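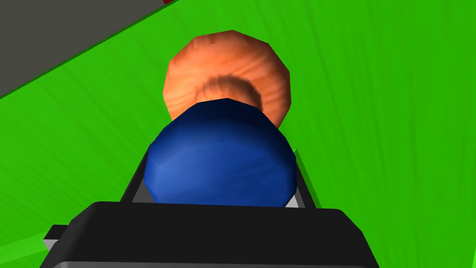
Do you need a wind meter?

Every spring the same question comes round at the club, and every spring somebody has already spent the money before asking it. This year it is the Vomska, a pocket wind meter that clips to your belt and talks to your phone. Veerle Baert lent me hers for 3 weeks and I took it to the long range on most of the days I could get there.

It does measure the wind. It measures it where you are standing, which on our ground is behind a bank with a hedge on the left. The bullet spends most of its trip somewhere else. On one detail I shot, the meter gave me a steady light breeze while the flag at the far end stood straight out, and I know which of the two I should have believed. 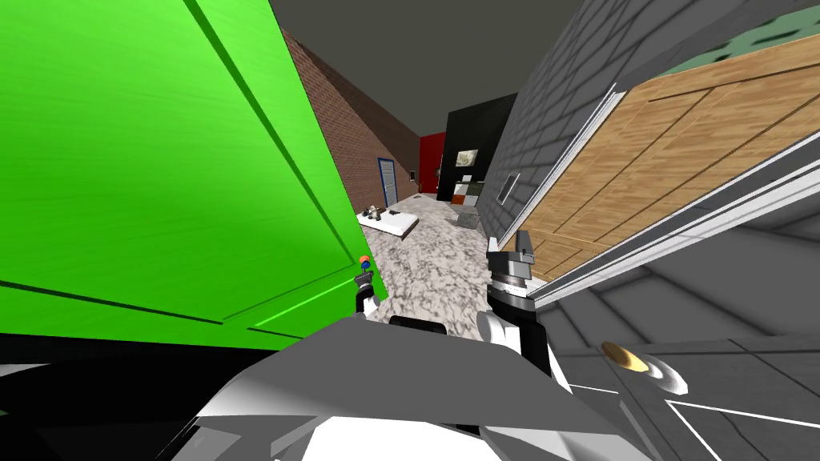
The maker's leaflet promises "full confidence in changing conditions". I would like to know whose. The app offers 2284 stored bullet profiles and mine was missing, so I typed in the figures by hand and then had to do it again after an update. The battery is said to last 30 hours. I got nearly that, to be fair to it.

Stostora sell a plain vane meter with no app at all, and for learning what a given wind feels like on your face it does the same job. Spend an afternoon with it: guess first, then look. After 2 or 3 outings your guesses should improve, and you can leave it in the bag.

If you shoot on open ground with no flags, I can see more of a case for the Vomska. Veerle does, and she says she would buy hers again — though she also admits she checks the grass before she checks the screen.

Hers has gone back to her. The club's old vane meter is in the drawer under the signing-in book if anyone wants to borrow it. Please put it back in its case.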